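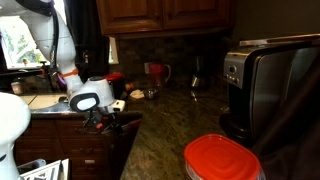 Figure 3. Kitchen counter in one of the dwellings.

4.2 Storage of dry goods and household waste

The survey covered 1520 households in the districts of Skerkden and Rernport. Respondents were asked to record every item of food thrown away during February, together with the place where it had been kept. The diary form was adapted from Katayama and Visser, with one added column for goods bought in bulk.

Dry goods made up a smaller share of waste than fresh produce in both districts. Within this group, flour and rice were discarded most often, and the reason most commonly entered was that the date on the packet had passed. Few entries mentioned insects or damp. Households which kept dry goods in a closed cupboard reported less waste than those which kept them on open shelves, but the difference was small in Rernport and should be read with care, as 17 diaries from that district were returned with the storage column blank.

Household size had a clearer effect. Homes with five or more members threw away less per person than homes with one or two. Grīnberga reports a similar pattern for Deltunell, where single residents often bought packets larger than they could use. Interviews held with 13 of our respondents support this reading. Several said that smaller packets were either not stocked nearby or cost nearly as much as the larger ones.

The type of work surface was noted at each home visit, together with the distance between the main food cupboard and the cooker. Neither was linked to the amount of waste recorded. 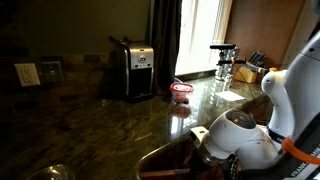

4.3 Limits of the diary method

Diaries depend on the memory and goodwill of those who keep them. Entries fell in number towards the end of the month, and the totals given above are therefore likely to be low.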